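引っ越し前の荷造り、ぼちぼち始めています。スタジオをPrundenの新しい部屋に移すことになって、先週からずっと「これは持っていく、これは手放す」を繰り返してるんですが、なかなか終わらないものですね…(途中で古いノートを読みふけってしまうのが悪いのはわかってるんです)

---

まず白いテーブルの話をさせてください。角が丸くて、天板がつるっとしたあの子です。1月に来てからというもの、お茶を飲むのも、書類を広げるのも、荷物の仕分けをするのも、ぜんぶこの上でした。上にあったものはもう片づけたので、久しぶりに天板がまるごと見えています。こんなに広かったんだなあ、としみじみ。

---

それから黒いケースたち。銀色の縁と角の金具がついた、いわゆるフライトケースです。Linoさんが「运ぶ」ではなく「転がす」ものだと教えてくれて、なるほどと思いました。大きいほうは下に小さな車輪がついているので、腰の弱いわたしには本当にありがたい!

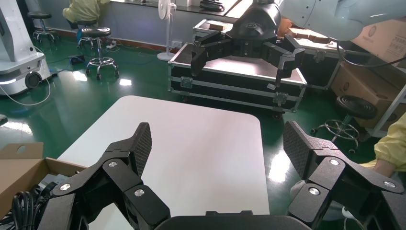
白いテーブルと黒いケース。蓋がちょっとだけ浮いてます。

---

ケースの中に何をどう入れるかは、まだ悩み中です。ケーブル類は布の袋に分けて、袋の口に紙の札をつけるつもり。札は去年Vidatanoで買った500枚入りのがまだたっぷり残っていて、この先しばらく札には困らない人生になりそうです(笑)

---

Marcelaさんからは「重いものは車輪の近く、軽いものは上」とのアドバイスをもらいました。前の引っ越しで逆にしてしまって、玄関の段差でケースごと傾いて大慌てしたことがあるので、今回はちゃんと守ります。あのとき支えてくれたMarcelaさん、その節はありがとうございました…!

---

そしてテーブルをどうやって運ぶか問題。新しい部屋の入口は幅が90センチで、横にすれば通るはずなんだけど、廊下の曲がり角がどうにも怪しいんですよね。今夜もう一回メジャーを持って測りに行ってきます。角には毛布を巻く予定。丸い角がかわいくて選んだテーブルなので、そこだけは絶対にぶつけたくない!

---

床もついでに磨いておこうと思って、Orlandiniの床用モップを出してきたところです。つやのある床って、きれいにすると気持ちがいいぶん、拭きむらがよく目立つんですよね。荷物が全部出てからにしたほうがいいのかな。みなさんは先に拭く派ですか、あとから拭く派ですか?

---

長々と読んでくださってありがとうございます。毛布が2枚ほど足りないので、余っている方がいたら声をかけてください。お礼に焼き菓子を持って取りに伺います。続きはまた、曲がり角を測ってから書きますね。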